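Okay, gripper thread. A few of you asked what I do all day, and today it was one machine from coffee to closing, so here goes.

The patient is the arm we call Dranis. It has a two-finger gripper on the end and a wrist camera that looks down over the fingers. It lives in simulation first and on the real floor second, and I look after both copies. That sounds fancy. Mostly it's me with a notebook and a cold bagel.

The complaint on the ticket: the fingers were closing off center. One side got to the part early and shoved it before the other side showed up. On the real cell you hear it as a little tick. In the sim you don't hear anything, you just get parts that end up slightly rotated and a log that insists all is well.

First thing I checked was the real finger screws, because it's nearly always the screws! There are 4 on each finger on ours and they work loose over time. Vasiliki Tsolakis went over them in February and put a dab of paint across every head, so now you can tell at a glance if one has moved. None had. Thank you Vasiliki, you saved me an hour.

So, on to the sim copy. I wanted the wrist view with the fingers up in front of something full of straight lines, and the vented cabinets are great for that. The lens model bends everything toward the edges, so if the camera mount is set wrong you see it in the slots before you see it anywhere else.

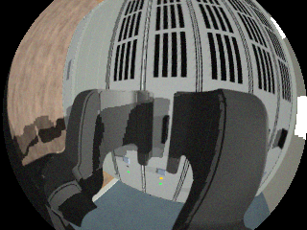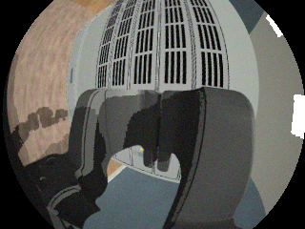 Vistimari Robotics Club, Cell Maintenance Team

You get the cabinet vents, the wood grain off to the left and a bit of blue floor down low in both. What I look at is the slots behind the fingers. Near the middle they should stand close to upright, and they should lean more and more as you go out toward the sides. If the upright ones have wandered way off, I go look at the mount before I touch anything else.

Also, please ignore the chunky shadow edges. They're a render setting. I have spent an entire afternoon of my life chasing one of those as if it was a geometry bug and I'm not doing it again.

The camera mount was fine. I read the numbers against the setup sheet twice and they matched. Which was annoying, I'd kind of already told Declan it was the mount.

(Declan Cropper, if you're reading this, I owe you a coffee.)

Next up, the joint limits. Each finger in the model has its own limit and its own offset, and the two sides are supposed to mirror each other. I opened the file and there it was. The left offset had a fresh value and the right one still had the old value, from before we swapped the pads. Somebody updated one line and forgot the other. The somebody was me, it's my initials in the change note, lol.

Fixed the line, reloaded, ran the close-and-open loop 2,000 times while I ate lunch. I use the Mavromatis test block for this, it's just a plain cube with a line scribed down each face, so any twist shows up right away. Came back and the block was sitting square.

Then the real one. Same offset lives in the controller, and yep, same mistake, copied straight over. For anyone setting up a similar cell, my order goes: stop the arm, lock it out, back up the controller file, change the value, read it back out loud (I do this even when I'm alone), then unlock and jog it at 15 percent speed with your hand near the stop button. Don't skip the slow jog. I know it's boring.

No tick! I did it again with the heavier pads on and still no tick. Closed the ticket, Thu 22 July, and wrote the offsets on the setup sheet in pen, both of them this time.

While it was locked out I wiped down the finger pads and cleaned the old grease off the slide. We use the Emach grease, a tiny smear, way less than you think. If it's squeezing out of the ends you've put on too much and it'll collect every bit of dust in the building.

Someone's already asked if I could make the two offsets one shared value so this can't happen again. Yeah, probably. But the pads don't wear evenly, and I'd like to be able to trim each side when I need to. For now I'm adding a check that yells if they differ by more than 2 millimeters. If you've got a nicer way of doing it, send it over, I'll try it on the sim copy next week.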